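October, rack assembly demos in sim

Started 9:40. Goal for this batch is 185 usable episodes before we retrain. Kirsty Ashby took the morning block, I took the rest.

Changed the reset so loose parts spawn with a random yaw and a wider offset. With the old ranges the policy learned where the parts were and mostly ignored the camera. Kasten config copied to kasten_b, original left alone.

Episodes cap at 2000 steps. Kirsty had 21 that hit the cap, nearly all while lining up the gripper over the rack. I threw those out. She wants to keep them as recovery data, so they are still in the Umville folder until we decide.

Slow part is the approach from above. The fingers touch the top edge and the frame shifts a little, then the next part won't seat. Lowered the max speed for the last bit of travel and it got better. Did not touch friction.

Gripper down at the rack, loose parts beside it:

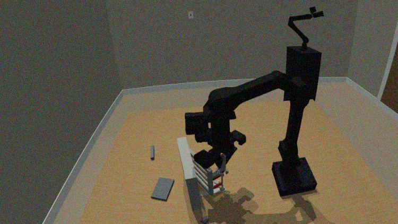
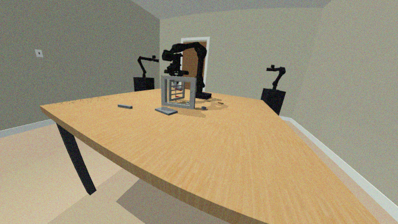
Labels: "reach", "grasp", "align", "insert", "release". We disagreed on where align ends. Using first contact for now, will relabel if the Ekinci loader complains.

Need to check the last 18 episodes, the log has two with the same seed. Also ask whether Jultine still wants joint velocities saved, they make the files big.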